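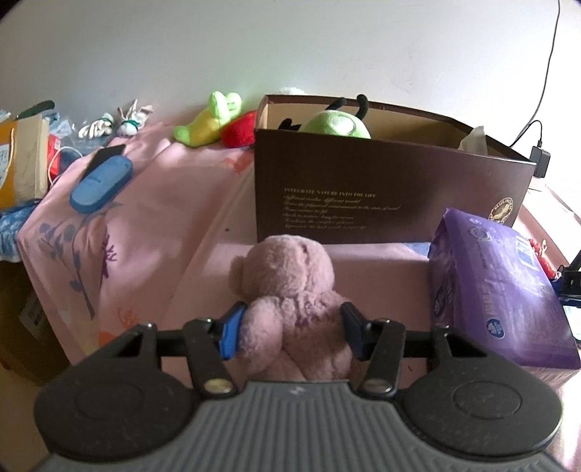

Hoi-yan Su wrote in to ask if the open day is really worth the trip for somebody who has never touched a robot and doesn't plan to build one. I get that one a lot, so it goes first.

Is it worth coming if I know nothing about robots?

Yes! I run the demo table at Mallum and I'd say most people who stop there have never held anything fancier than a drill. You pick up a gripper by hand, you squeeze, the two fingers close on something, and you put the something somewhere else. Everything past that I can explain while you're busy with your hands. Hoi-yan, come.

When and where?

7 April 2022, doors at ten, at the Mallum workshop on Skotby Road. Bus 554 stops across the street. The parking lot has 53 spaces and the bakery next door uses it too, so the bus is the better bet if you're coming after lunch.

Do I need a ticket?

For the building, no. For a turn at the demo table, put your name on the sheet by the coat rack when you come in. A turn is ten minutes, though I'm bad at stopping people who are having fun.

What will I be picking up?

Small household stuff and soft toys, mostly. I keep coming back to plush toys for this kind of table. They squash, they lean, and a fat round head gives you plenty to grab (the first time, anyway, then you try the ear). An open shoebox makes a good target too, with sides high enough that you have to think about coming in from above. And the cloth matters more than you'd guess. A wrinkled one catches a fingertip if you sweep in too low.

Is there a trick to it?

Slow down before you close. People rush the last inch, the toy rolls, and then they chase it across the table. Open the fingers wide, bring them down on both sides, wait a beat, squeeze.

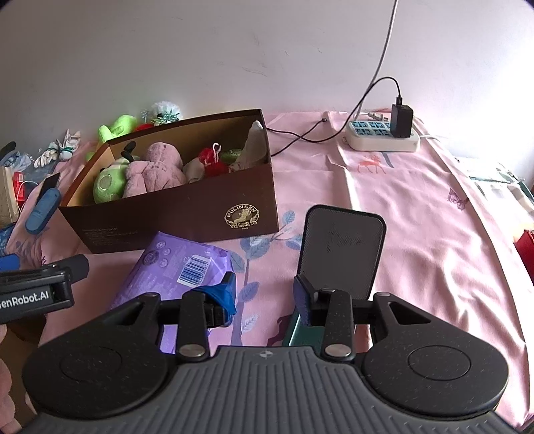

Wait another beat before you lift, too. I skip that one myself when I'm chatting, and it's usually why I drop things in front of visitors. If you feel the toy sliding, set it back down and take a fresh grip lower on the body.

Why hold the gripper in your hand? Shouldn't the robot do it?

You're showing a robot what the job looks like from the gripper's side. There's a talk on this from Esmaeil Bagheri at two o'clock, with slides, and he does it far better than I do between turns. Bring the hard questions to him, please.

Can kids try?

Ages 4 and up, with a grown-up standing next to them. Little hands sometimes need two to squeeze, and that's fine.

I'm left-handed. Problem?

Nope. Stand on whichever side of the table you like.

Can I take pictures?

Sure, of the table and of your own group. Ask before you get other visitors in.

Is there food?

Coffee and buns from Tavares until they run out, which last April was well before noon. Sorry.

What if I break something?

Tell me and we'll look at it together. Please don't try to straighten a finger link yourself, though. I did that once and it took me a whole evening to get it right again.

Who do I write to with other questions?

Me, Ilze Priedītis. There's a message box at the front desk, or use the contact form on this site and put "open day" in the subject line so it lands in the right pile.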